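The woman who teaches reading at a white desk

She asked me not to print her name, because the parents in Nostville know her already and she does not want more telephone calls. She has taught children and grown people to read English for more than 10 years, first in Dalen and now here. We met on a Sunday, at the desk where she prepares her lessons.

I expected books. She laughed at this. "Books come later," she said. "First I want the letter to be a thing you can hold. A child who is afraid of a page is not afraid of a toy."

She prefers thick letters, the kind you can pick up easily with small or old fingers. I asked why she does not keep them in order. "If they stand in order, the student sings the alphabet and does not look," she said. "When they lie anyhow, he has to look at each one."

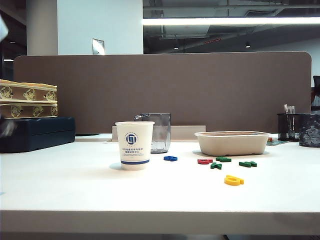

Letters in four colors, with a paper cup and a pulp food container on the same desk.

The colors have no system. She tried a system once, in Dalen, with one color for vowels and another for the rest. The students learned the color very well, and when she gave them black letters on paper they were lost. "So now blue is only blue," she said.

She is not strict about food and drink on the desk. Her students often come directly from work, and she thinks that a hungry person reads badly. Takeout containers are also useful to her afterward. She washes them and sorts the letters in them, until they become soft and must be thrown away.

The cups she uses for another exercise. Many of her adult students read Chinese well and English not at all, and a cup with both on it is a small lesson that costs nothing. "They are the experts for the first part," she told me. "They explain it to me, and I am the slow one. After that they are more brave with the English." She paused and then she added, "The English is always printed too small. I have complained about this for years."
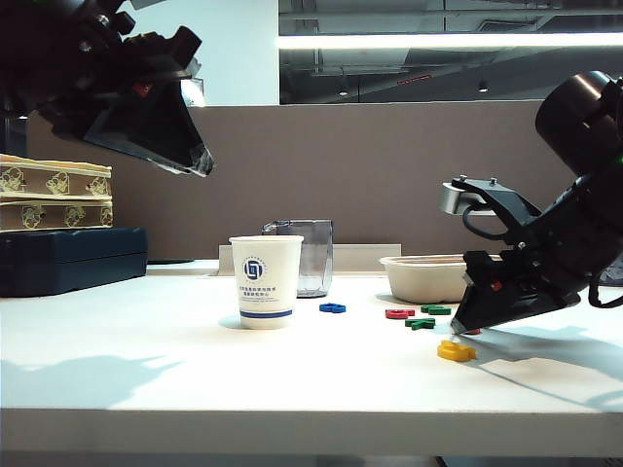
Text by our education writer, Drorkness

I asked what a first lesson looks like. It is short, she said. She gives the student one letter and asks where he has seen it before — on a bus, on a shop, on a bill. Only then does she say its sound. The second letter may wait until the next visit, if the first one brought a good story.

One man told her that he had seen his letter every morning on the train to Rarbridge and believed it was a picture of a chair. She did not correct him immediately. "It was a good chair," she said. "I still see it."

She makes a list of the words that students bring her from outside. The list has 1,920 words now, all written by hand. Some are spelled wrong, and these she keeps as they are, with the right spelling next to them in pencil.

Before I left she asked me to choose a letter. I took the yellow one, which was nearest to me, and she wanted to know where I had seen it before. I needed a long time to answer.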